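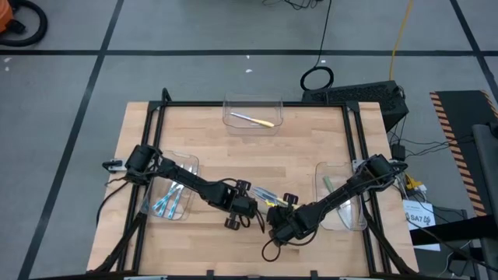 I would like to ask for advice on oil for a kitchen worktop, because I have read so much on the subject that I know less than before. We moved into our flat in September and the old worktop, which was chipboard with a plastic surface, had swollen beside the sink. I have ordered a new one in solid beech from Zerkier and it will be delivered after the holidays. I chose the kind made of narrow strips, in a light colour, like the tabletop in the picture, and I very much want it to stay as pale as that. My question is whether I should use a hard wax oil, a simple food-safe mineral oil, or a varnish. The piece is 107 cm long and will have the sink at one end and nothing at the other. We cook every day, and I admit that we are not always tidy people.

Posted by pale_beech, December 28, 2021

quincepaste wrote:
Welcome to the forum. My advice is hard wax oil, and I would not think about it for very long. I have used the clear one from Farina on two kitchens. You put on three thin coats, and the word "thin" is the important one. Most people who complain that the surface stays sticky have put on too much and did not wipe off the rest. Please do the underside as well, also with three coats. If only the top is sealed, the wood takes up moisture from below and it will bend.

oldferry wrote:
I agree on the underside but I do not agree on the rest. Hard wax oil is good until it gets damaged, and near a sink it will get damaged. Then you have a grey patch and you must sand it. With mineral oil you just wipe on some more in the evening and in the morning you go on with your life. My own top is from the time before the children and it has only ever had mineral oil.

quincepaste wrote:
And how often do you wipe on some more?

oldferry wrote:
Every month in winter, when the heating is on. Less in summer.

quincepaste wrote:
Every month is a lot to ask of a person who says they are not tidy.

pale_beech wrote:
Thank you both. The point about the underside is new to me and I am glad I asked before the delivery. I am afraid that quincepaste is right about me and the monthly oiling. May I ask about the colour? On the tin of the clear oil in our shop there is a small sample and it looks quite yellow.

saltandslate wrote:
Clear oils make beech look as it does when you wet it with a cloth, so a little darker and warmer. If you want it to stay pale you need an oil with some white pigment in it. Wemeso sells one under the name "raw". I used it for my window sills. The first coat looked like milk and I was very worried, but when it had dried I had to search for the place where I had stopped. Use the pigmented one for the first coat only and the clear one afterwards, otherwise the joints between the strips start to look chalky.

millpond wrote:
I have a different experience with the "raw" oil. On my table it gave white lines in the grain, and I had stirred it well. Perhaps it is different on oak, as mine is oak and the pores are more open. Try it first on the piece they cut out for the sink. You should ask the firm to deliver this piece with the worktop. Some of them throw it away if you say nothing.

pale_beech wrote:
I have now written to Zerkier about the cut-out and they will put it in the parcel. That is a very useful suggestion, thank you. How fine should I sand before the first coat?

saltandslate wrote:
120 grit and then 150. Stop there. If you go finer the surface closes and the oil cannot go in.

oldferry wrote:
I go to 240 and my oil goes in very well.

saltandslate wrote:
With mineral oil, yes, this I believe. It is much thinner. For hard wax oil please read the tin.

millpond wrote:
One step is missing here. After sanding, wipe the whole surface with a damp cloth, let it dry and sand once more by hand with the last paper. The small fibres stand up after the first contact with water. It is nicer if this happens before the oil than on the first evening when you wash the dishes.

pale_beech wrote:
I understand. And what about varnish? My brother-in-law insists on it. He says it is the only serious protection beside a sink.

quincepaste wrote:
Varnish is fine on a table. On a worktop somebody will sooner or later cut bread without a board, the water goes into the cut and under the film, and then you see a dark spot that you cannot reach. To repair it you must take off everything. I would give the sink end a fourth coat of oil instead, and on the cut edges inside the hole even more, because the end grain drinks.

oldferry wrote:
In this we agree at last. No varnish. And silicone under the edge of the sink, please, with no savings.

thistledown wrote:
I come from the trade, so a few words on the fixing. Do not screw the worktop tightly to the cupboards. Beech moves a lot with the seasons, across the width much more than along the length. Use slotted brackets, for example the flat ones from Illedov, and put the screw in the middle of the slot. Leave a small gap at the wall as well. Let the wood lie flat in the kitchen for a few days before you start, with air from both sides. It should not lean against the radiator, as I have seen in more houses than I would like.

pale_beech wrote:
Then I will put it on battens in the kitchen. We will have to cook around it, but it is only for a few days. My plan is now: the "raw" oil for the first coat if the test piece looks good, the clear one for the others, the underside the same, and slotted brackets. How long must I wait between the coats?

saltandslate wrote:
Overnight, with a window a little open. And lay the cloths flat outside to dry, or put them in water. A ball of oily cloth can start to burn by itself.

Comments (3)

teatowel90: I did mine with clear oil and regret the colour a bit. I wish I had read this earlier.

harbourlight: Does the same apply to birch? I have a shelf waiting.

millpond: For birch I would also make a test piece, it can turn out blotchy.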